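August 2019

# The Teal Cloth and the Round Table

Hello and welcome, and thank you for stopping by the house pages again! If you came over from the Ondmont garden gallery, you'll find this one is a good deal smaller and almost entirely indoors. I have been promising for months to put up something about the front room and the linens, and then summer got away from me the way it does. So pour yourself something cool and have a look around. There are only a few pictures, but I do tend to go on between them, as those of you who have been reading for a while know very well.

The subject is mostly one piece of cloth. It is the teal one, the soft one, the one I have mentioned before in connection with the Bickerstaff sale. I bought it there roughly six years ago from a table of odds and ends, tucked under a stack of pillowcases, and I remember thinking it was far too bright for me. I nearly put it back. My taste in those days ran to cream and oatmeal and more cream, and I walked twice around the hall before I went back for it. Since then it has been over the arm of the couch, at the foot of the guest bed, around my shoulders on the porch and, one December, under the tree, where it collected pine needles that I was still picking out at Easter.

Linens get folded at the round table in our house. We have a perfectly good bed for the purpose upstairs, but the light is nicer down here and I can hear the kettle. The yellow and cream lace tablecloth usually stays on while I work. I used to take it off first and fold it away, and then of course I had one more thing to fold, so I gave that up.

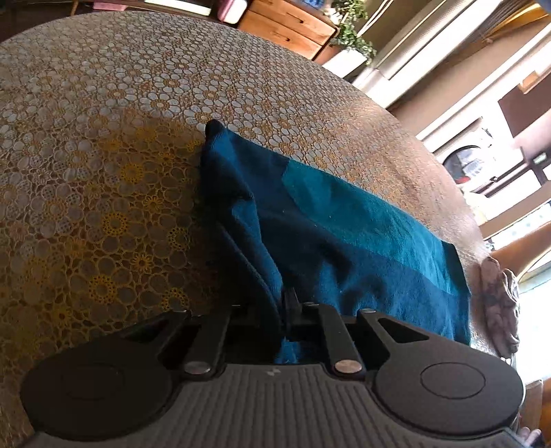 The lace came from a little shop in Cutuvholm that sold buttons, ribbon, and about half a window's worth of tablecloths. I had gone in for buttons. It was the circles that got me, so many of them, all linked up with one another, and that mustard color running through the cream like something from my grandmother's kitchen. I've had a few people write to ask how I wash it, so I'll put it down here once and for all: cool water, a mesh bag, the gentlest setting the machine has, and then flat on a towel away from the sun. I pull the edges into shape with my fingers while it is damp. I've ironed it exactly once and didn't care for the result, which was a bit shiny and a bit sorry for itself.

With teal on top of it, I think both of them look better. Cream by itself can be a little sleepy, and the teal by itself can be a little loud (my sister's word, and she was being kind). Put them together and they settle each other down. I tried a dark red cloth on the same lace last winter and it looked like a restaurant, so back in the drawer it went.

Now, a word about lint. Soft cloths like this one pick up every speck in the county, and anything pale shows up on a strong color from clear across the room. I keep a clothes brush in the console drawer and go over the cloth before I put it away. The sticky rollers work too, but I run through them so quickly that I went back to the brush, which was my mother's and will probably outlast me. Brush in one direction, and go easy around the hem.

I should say something about the room as well, because several of you asked what became of it after the shelves went up. It took us two weekends and a good many trips for the right screws. The wooden shelving has filled up with small treasures, as shelves will, and the coffee things have their own counter now, so mornings are a much shorter walk than they used to be. The long console has turned into the place where everything lands when we come through the door. I had plans for it to be very bare and elegant. Well! There's a plant on it, and pictures, and generally a shopping bag that I mean to empty, and I have come to like it that way. The figurines wound up along the top of the television, up where no one can knock them with an elbow, and dusting them takes a step stool and a patient frame of mind.

My favorite thing in the whole room, apart from the cloth, is the swan. It's a vase, and it lives down underneath the console, where you don't expect to meet a swan. I've tried it on the shelves and I've tried it by the window next to the big leafy plant, and each time it ended up back on the floor looking pleased. 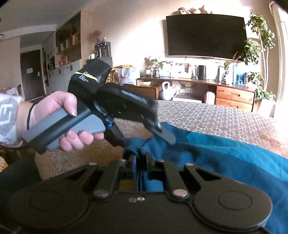
*The lace-covered table and the blue-teal cloth, with the long console, the white swan and the pink suitcase beyond.*

The pink suitcase is a good traveler, by the way, and has been to Nonach and back more often than I have, as it gets lent out to everyone in the family. In between trips it's handy for keeping spare blankets in, and if you're short of closets I can recommend it. Slip a bar of plain soap in with them, still in its paper, and they come out smelling lovely.

As for the folding itself, I'm no expert and my stacks lean. What I do with a thick, soft cloth is lift it by the middle first and let it drop, which loosens the creases it picked up in the basket. Then I find the straight hem and lay that down on the table nearest the window side, and smooth outward from there with the flat of my hand. After that it's half, half again, and into thirds, so it fits the shelf upstairs. If it starts to bunch, I let go and start over. Tugging at it only moves the wrinkle somewhere else, and then you're chasing it around the table like a cat.

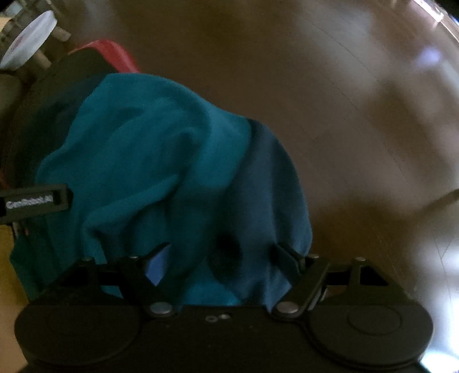

The color is hard to pin down, and I've gone back and forth on what to call it. Teal in most lights, I would say, though it can look very nearly turquoise where the sun falls on it and quite a deep blue down in the folds. I held it up against paint cards when we were choosing for the hallway and it matched a different card each time I moved my feet. We painted the hallway cream.

I'd like to find a second cloth to go with it, maybe in that same mustard as the lace, and I'll be looking when the Bickerstaff sale comes around again. If any of you see one at Cutuvholm before then, please do write and tell me. The napkins and the embroidered runners will have a gallery of their own once I have pressed them, and the porch pictures are still on the old page, down at the bottom under the hydrangeas.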